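赫克比（Hurkby）

赫克比是科幻设定“克拉纳星域”中的一颗农业世界，位于布罗梅罗次星域边缘，属不结盟世界。该世界首见于桌面角色扮演游戏《克拉纳》的第二版星域手册，此后在两部扩展资料中得到补充。本条目以第二版手册的设定为准，与后出资料不一致之处另行注明。

概况

赫克比体积中等，大气稀薄但可供呼吸，地表水覆盖率偏低，淡水集中于北半球的两处内海。常住人口由基准人类与祖比人（Zoubi）构成，其中基准人类占百分之80，祖比人多居于南部高原。官方语言为布罗梅罗通用语，高原各定居点另行使用祖比语的三种方言。

星港评级为丙级，可供应未精炼燃料，设有小型维修船坞，不具备造船能力。科技等级在手册中列为中等偏低，精密仪器和医疗设备依赖进口。星域商会将其归入“农业”与“非工业”两类贸易代码。
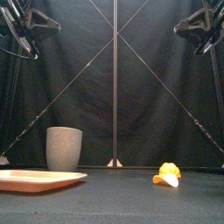

天文与气候

赫克比围绕一颗橙矮星运行，公转周期为374个标准日，与标准历相近，因此当地沿用标准月份，仅在年末增设一段闰期。自转轴倾角较小，季节变化不明显，昼夜温差则相当可观。南部高原在日落后气温骤降，定居点的公共照明与供暖系统于傍晚统一启动。

所在星系另有一颗气态巨行星和一条小行星带。气态巨行星可供具备燃料撷取装置的船只补给，惟航道上碎屑较多，星港管理处要求入港船只事先申报路线。小行星带蕴藏有少量镍铁矿，手册记载曾有两次开采尝试，均因运输成本过高而中止。

历史

殖民初期，赫克比由克拉纳开拓公司管理，土地以租佃形式分配给移民。公司解体后，各内海沿岸城镇组成临时议会，并与高原祖比人签订《水权协定》，确立内海取水配额及牧道通行权。该协定至今仍为当地基本法的组成部分。

其后的“关税争端”是设定中着墨最多的事件。布罗梅罗次星域首府试图对粮食出口加征通行税，赫克比议会以关闭星港燃料站作为回应，僵持期间共有202艘商船滞留轨道。争端最终以仲裁告终，加征税项撤销，赫克比则承诺维持燃料平价供应。时任议长的虚构人物耶通德·伊萨（Yetunde Isah）在多部模组中作为非玩家角色登场。 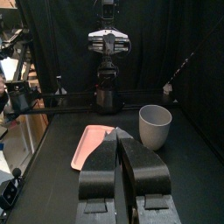 图：双指夹爪，指尖近乎闭合

政治

赫克比实行参与式民主。议会设50席，由各城镇及高原定居点按人口推选，任期三个标准年。重大事项须经全体公民表决，表决通常在十一月举行。行政事务由议会下设的水务、港务与农政三署分掌，其中水务署权限最大，可在旱季直接调整各地配额。

法律等级较低。平民可持有非自动武器，但不得携入星港管制区。当地没有常备军，仅设民兵与一支负责近轨巡逻的小型缉私队。手册建议主持人将缉私队处理为装备陈旧而熟悉地形的势力。

经济

主要出口品为谷物、干制牧草以及一种由内海藻类提炼的食用油。进口以机械零件、药品和通信设备为大宗。农业生产以家庭农场和合作社为主，收成由港务署下辖的粮仓统一分级，再售予过境商船。高原祖比人经营畜牧，其织物在邻近世界享有一定声誉，产量有限，多以易货方式交换。

货币方面，星港区通行次星域信用点，内陆城镇则兼用以粮食储备为担保的仓单。仓单可在任何一处粮仓兑付，逾期未兑者每年折减面值。

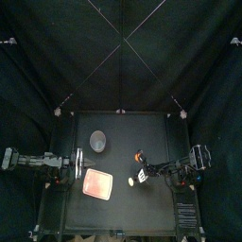

社会与文化

内海沿岸居民以城镇为单位组织公共生活，议事厅、粮仓与学校通常相邻而建。祖比人保留氏族制度，氏族长老对牧道争议拥有初审权。两族通婚在设定中较为少见，但混合定居点的数量在扩展资料中有所增加。

最重要的节庆为“开闸日”，纪念《水权协定》签订后首次放水。庆典自清晨开始，由水务署代表与高原长老共同开启主渠闸门，随后举行集市与赛艇。

设定沿革

赫克比最初由奥亚尔斯·图姆（Ojārs Toom）撰写，篇幅仅有一页，内容限于星港与贸易代码。法蒂玛·奥努奥哈（Fatima Onuoha）在扩展资料《内海与高原》中补入祖比人社会及《水权协定》的内容，并重绘了北半球地图。朱迈·穆罕默德（Jummai Mohammed）执笔的冒险模组《滞港》以关税争端为背景，书中将星港评级改列为乙级，与第二版手册不符，其后的勘误表恢复为丙级。

参见

克拉纳星域
布罗梅罗次星域
祖比人
星港评级
农业世界列表

分类：不结盟世界｜农业世界｜布罗梅罗次星域的世界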